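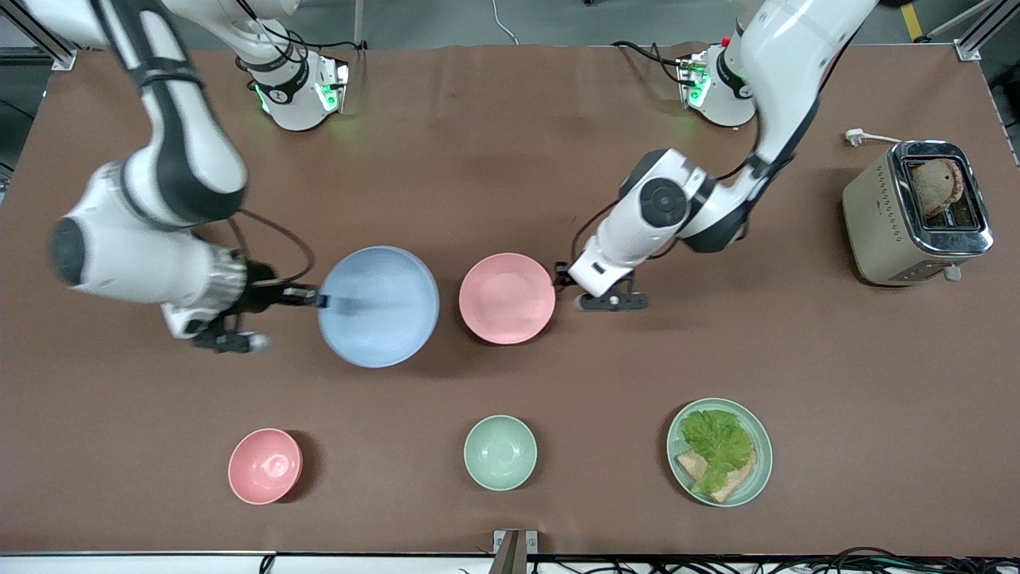

We're looking for people to spend a morning or an afternoon with us at our January open day, when the two-armed kitchen robot at the Jarton workshop will be put through its table-laying and snack-making jobs in front of visitors for the first time. It's a big day for us and we can't wait! You'd sit close to the table, watch it work, and then have a go at setting the next task yourself. That might mean asking for the pink bowl to go beside the big blue one, or shifting the toaster, or swapping the lettuce on the toast for something trickier to pick up (Misaki Hosoda is very keen on tomatoes, the rest of us less so).

Who can take part

Anyone aged 16 or over. You don't need to know a thing about robots, and we'd love to hear from people who cook for a living, people who hardly cook at all, and anyone who finds kitchen work hard on the hands. Each session has 60 places and lasts two hours with a tea break – proper tea, made by Deirdre Hennessy.

What we'll ask of you

Watch three short demonstrations, set one task of your own and fill in a two-page form. Tell us where you felt at ease and where you wanted to step back. Blunt answers are very welcome. Róisín Ó Briain will be on the floor throughout to answer questions, and Ultan Mac Suibhne is giving a short talk on how the arms are taught a new job, with plenty of time for people to butt in.

We can pay your bus or train fare if you keep the ticket. The workshop is all on one level. Please wear flat shoes and tie back long hair.

How to put your name down

Write to Kathleen Phelan at the Jarton front desk with your name, which session you'd like, and a line or two on what you'd ask a robot to do in your own kitchen. Groups of up to six can apply in one letter. If both sessions fill up we'll keep a waiting list.

Posted 2019-05-16
Filed under: Get Involved, Open Days
332 shares | 16 comments
Print this page | E-mail to a friend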